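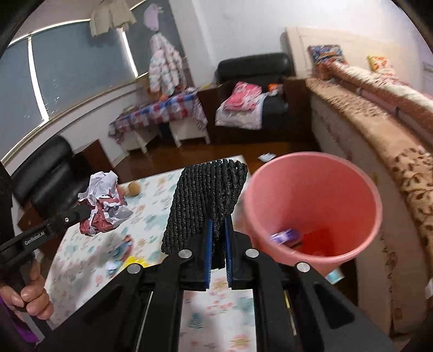
Two grippers clearing a table, pink bucket standing by.

Handheld Gripper Sessions at Home: Frequently Asked Questions

Rules for Darnine operators, 10/29/21 edition. Replaces the previous edition, which was longer and which a surprising number of you had printed out and used as a coaster.

Who has to follow these rules?

Everyone who records with a pair of handheld grippers under the Darnine program, whether you're in your own lounge room or somebody else's. The Jirkix bench crew have their own rules, and they're stricter, so don't go asking to swap.

Do I need to tidy up before I start?

No. Please don't. A tidy house is lovely for visitors and close to useless for us. Coats hung at the window, folded clothes on the armchair, cushions wherever cushions go: leave the lot. What we do ask is that you clear the floor where you'll be standing, and put away anything with a name, address or account number on it. Mail is the usual offender. School notices on the fridge come a close second.

What counts as one session?

One task, start to finish, up to 20 minutes. If you're clearing a table into a bucket, the session ends when the table is clear or the time is up. Going off to make a cuppa halfway through makes it two sessions. Going off to make a cuppa with the grippers still in your hands makes it an incident report.

How should I hold the grippers?

One in each hand, fingers right around the handle, wrists relaxed. Keep your fingertips clear of the linkage. The pivots don't look like much and they will pinch you all the same. Long sleeves are fine if the cuff stays behind the handle. Rings and bracelets come off first.

Can I use my bare hand for just one fiddly bit?

No. If the jaws can't pick something up, try another angle twice, then leave it on the table and carry on. A failed pick is a perfectly good recording. A failed pick followed by a human hand swooping in like a seagull gets thrown out.

Where should I grab soft things?

Clothing and loose fabric: pinch a fold or an edge, lift straight up, and pause before you move sideways. Ribbed and knobbly fabrics sit well between the pads but can catch on the way out, so open the jaws fully before you pull back. Anything with loose threads, sequins or beading should be something you could bear to lose. Clegg, our repair bench, has a jar of sequins recovered from linkages and does not want any more.

What about paper and wrappers?

Go for it. Crumpled paper is welcome, and so are empty packets. They need to be empty, though. Half a packet of biscuits tipped into the works costs us an afternoon. Keep these well away from the grippers:

Glass of any kind
Knives, scissors, razors and needles
Medicines, including empty blister packs
Batteries, loose or otherwise
Open drinks
Anything alive

The last item was added in January. We'd prefer not to discuss it.

How heavy is too heavy?

The limit is 200 grams per item. If you don't own kitchen scales, a decent-sized mandarin is a fair guide. Full tins are out. So is the bucket itself, however confident you're feeling.

What sort of bucket or tub should I use?

Plastic, wide-mouthed and steady on its base. Colour is up to you. Stand it on the floor hard up against the table so you aren't carrying things across open space, and turn it so you can see what you're dropping and where. Don't use the kitchen bin. You'll be emptying this by hand afterwards.

Something missed the bucket. Do I stop?

Keep going. Leave it on the floor until the session is over, unless it's right where you'd step on it. If it is, stop, put both grippers down, pick it up, and start a new session. Bending down with a gripper in each hand is how most of our table-edge collisions happen.

Does the tablecloth have to be plain?

It doesn't. Prints are fine and so are florals. It does have to lie flat and stay put, so clip it or weigh it down at the corners if it likes to travel. Shiny vinyl under a strong downlight is the one covering we'll send back.

My table is next to a big window. Is that a problem?

Daylight is good. Low sun straight into the lenses isn't, so shift the table or wait. If the neighbours or the footpath can be seen clearly through the glass, draw the curtain or choose another spot. They didn't sign anything.

What about other people in the house?

Anyone who might wander through needs to be told and needs to have signed the household form. Nobody under 19 may operate the grippers, and kids should be in another room while you record. Pets too, especially the ones who think the bucket is theirs.

How do I clean the finger pads?

Damp cloth, no solvents, before each session and after anything greasy. If a pad is lifting or torn, stop using that gripper and book it in with Clegg. Superglue voids everything, including our goodwill.

How long until I hear back?

Uploads go to Presik for checking, and you should have a result within 2 working days. Rejected sessions come back with a reason code. If the code says "hand", please reread the bit about the seagull.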